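Donal Keogh makes tea the way he sorts laundry, which is to say he starts, wanders off, and comes back to find it has gone cold. I am on my second cold cup by the time we get to the bedroom of his flat in Grullside, and he stops at the door with the face of someone about to introduce a difficult relative.

"It's at the bed stage," he says.

The bed stage is the part of a clear-out that most of us know and few of us admit to. Everything comes out of the wardrobe and goes onto the bed, on the theory that you will have to deal with it before you can sleep. Keogh has tested this theory for years.

"You can sleep on a sofa," he says. "You can sleep on a floor. I once slept on the coats. The bed is no deadline at all if you have low standards."

He used to run the alterations counter at Phelan, the dry cleaner's by the bus station, and spent 22 years there taking up other people's trousers. It gave him firm opinions on how clothes should be kept and, as far as I can tell, no habit of keeping them that way. Since December he has been helping neighbours thin out their wardrobes, for a small fee or a decent lunch. His own was meant to be finished first.

"A plumber has a dripping tap," he says. "I have this."

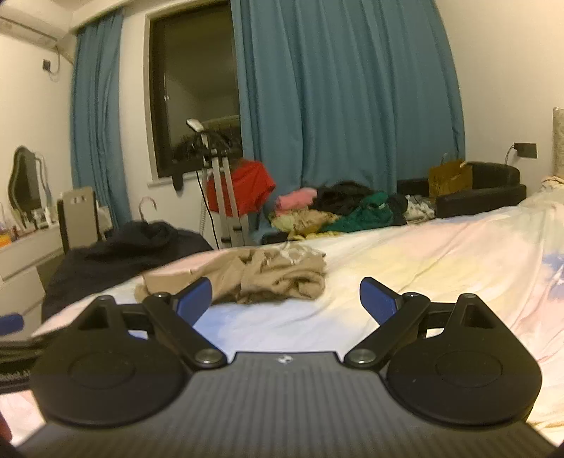
*The bed stage in Grullside: black clothes to the left, colours at the back, one hanger still hopeful.*

His method, when he can be got to explain it, begins with the black. All of it goes in one heap, because black clothes hide from each other.

"You think you own one black jumper and you're forever buying another. Put them together and you get a fright. I had a man in Trallitska Road who owned the same cardigan five times. Same shop. He'd gone grey buying it."

The heap is allowed to slide off the bed. He is strict about this. If you tidy a pile, he says, you have begun to respect it, and then you're lost. Hangers come out as you find them, except that you don't find them, and they surface later with a sleeve attached.

Colours go to the far end, by the wall. I ask what the principle is there, looking at the pink and the green and a pale yellow pattern at the front.

"Distance," says Keogh. "Colours are where people get sentimental. You buy black to be sensible and you buy green because you were happy in a shop. So you put the green where you have to lean for it. If you can't be bothered leaning, you don't want it that much."

And the paper bag on the sofa?

"That's the bag."

I wait. He drinks some tea, remembers what has happened to it, and puts it down.

"The bag is for what's leaving. One bag, with handles, where you can see it. Once you bring in bin liners you get giddy. I've seen a woman put her passport in a bin liner. With paper you've a limit, and when it's full you walk it to the shop and that's your work done for the day."

Alper Baysal, who lives two floors down and was Keogh's first customer, has a different memory of the system. He joins us halfway through, having come up to return a steamer, a squat thing made by Wustum that the two men seem to own jointly and blame each other for.

"He was at mine for 90 minutes," Baysal says. "For the first hour he told me about zips."

"You had bad zips."

"I had one bad zip. Then he made a heap, he made another heap, and he went home for lunch. I moved those heaps to a chair every night for a week."

"And how many shirts have you now?"

Baysal concedes that he has fewer shirts. He also concedes that he can close the wardrobe, which he couldn't before, though he says the door was always stiff. He sits at the very end of the bed, looks at the crumpled beige cloth in the middle of the duvet and asks which pile it belongs to.

Keogh considers it for longer than I would have thought possible.

"That's pending," he says.

I ask when he expects to be done. He gives me Mar 24, 2026, with great confidence, and Baysal writes it on the back of his hand with my pen. Then there is some discussion of whether the steamer was descaled before it came back upstairs. It was not. Keogh takes it into the kitchen to look for vinegar, and we hear the kettle going on again.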